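Início | Disciplinas | Materiais | Avisos | Contato

Dispositivos Móveis -- Notas da aula 6
Ecrã, processador e bateria: como ler uma ficha técnica 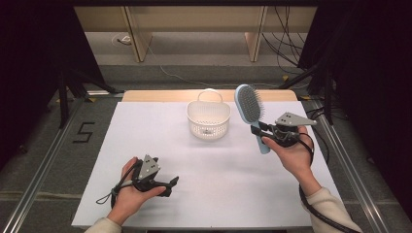

Na aula anterior vimos a diferença entre o processador e o sistema num chip (SoC). Continuamos com o consumo de energia.

1. Capacidade e autonomia

A capacidade vem em mAh e não indica, sozinha, quantas horas o telefone dura. O Serno, modelo de entrada usado nos exercícios, tem bateria de 3.000 mAh e ecrã HD. O Prisach tem a mesma capacidade, mas um ecrã de maior resolução e um SoC mais exigente. Com brilho igual, o segundo descarrega primeiro.

2. Brilho

Mede-se em nits. O Prisach anuncia 700 nits; no ensaio de referência ficou em 687. Uma diferença destas é normal e não se nota a olho nu. Convém verificar se o valor anunciado é típico ou de pico -- muitas fichas só dão o de pico.

3. Carregamento

Potência = tensão x corrente. Um carregador de 5 V e 2.000 mA fornece 10 W. O telefone só aceita a potência que o seu circuito de carga permite, mesmo com um carregador mais forte.

4. Exercício para entregar

Comparar as fichas do Serno e do Berge. Calcular a energia das duas baterias em Wh (tensão nominal de 3,85 V) e justificar qual deles escolheria para uso com GPS ligado. Máximo de uma página.

Materiais recentes
- Aula 5: SoC, CPU e GPU
- Aula 4: Tipos de painel, LCD e OLED
- Ficha de apoio: o caso Grusumlow
- Tabela de unidades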